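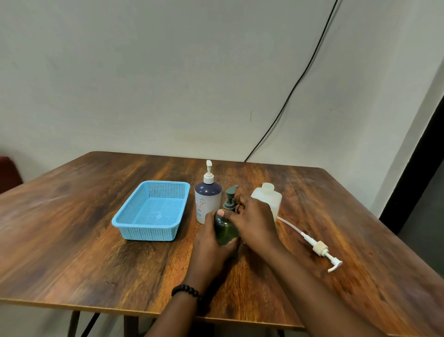 tranero_fan: ok but did the arm ever get the pump back in the bottle, or was it all people doing it by hand first? I was at the Virnstead open day in the morning and left before they got to that part. My kid was done with robots by then and wanted a pretzel.

gluestick: Both! So the way it ran in the afternoon slot, one of the Priltureo folks did the whole thing by hand, slow, talking us through it. Then visitors got a turn at the table, and then the arm had a go. I stood there for the whole thing and my feet are still mad at me. The arm got the pump in 6 times out of 20. I wrote it down on the back of the parking stub.

tranero_fan: 6 out of 20?? On soap bottles?

gluestick: Yep. And before you laugh, go try it with oven mitts on. The tube is long and floppy and it wants to go anywhere except down the neck. Then you have to catch the thread and turn without pushing. I never thought about any of that until I watched a machine miss fourteen times.

old_belt_sander: I'm going to be the grump. I drove a long way for this and it was a bottle demo. We have had machines putting pumps on bottles in packing plants for decades, thousands an hour, and they don't miss. What is new here? I say that as someone who serviced capping lines for a living.

gluestick: Fair, but those lines get the same bottle in the same spot every time, right? They said the whole idea of the Manurung project is kitchens and bathrooms, where nobody's lining anything up for you. They moved stuff between tries. I saw them do it.

old_belt_sander: They moved it a hand's width. That's not a kitchen. My kitchen has a cat in it.

mossy_kettle: I liked it way more than the big arm out front that was just waving at people (sorry, I know somebody worked hard on the waving). At least with the bottles you could tell what it was trying to do and you could tell when it blew it. My whole row groaned every time it missed, it was like watching mini golf. And I got a turn at the table! They tell you to do it at normal speed and not show off, and of course I immediately fumbled the cap. The lady running it said fumbles were fine and to keep going.

tranero_fan: Wait, were they recording the visitors? Nobody said anything about that in the morning.

mossy_kettle: There was a form. One page, big print, you could say no and still do the table. I signed. They told our group they had 277 tries from visitors so far, counting the ones from December.

old_belt_sander: I didn't sign. I don't love giving away my hands for free to teach something to do the job I used to get paid for. Call me old fashioned.

mossy_kettle: I get that. I did get a cookie though.

gluestick: There were cookies???

mossy_kettle: By the coat rack. Oatmeal. They went fast.

pinhole77: Coming at this from the home care side. My mom has bad arthritis and refilling the soap is a thing she flat out can't do anymore, so I do it when I visit. I'd take a slow clumsy robot that gets it on the third try. Speed doesn't matter to her one bit. What I wanted to ask and didn't get to: what happens when the bottle is slippery? Every soap bottle in the real world has soap on the outside.

gluestick: Somebody in our group asked that. Answer was "we're not there yet," which I respected.

old_belt_sander: Okay, pinhole77, that's a better case for it than anything I heard on the tour. I still think 6 out of 20 is early to be inviting the public.

tranero_fan: I'd rather see it early tbh. Does anyone know if they're running it again? The sign at the desk said 2 more open days but I didn't get a picture of it.

mossy_kettle: Same, I only remember it said the afternoon tour fills up first. You sign up at the front desk at Virnstead, the web form was broken when I tried it. Bring a jacket, the hall is freezing.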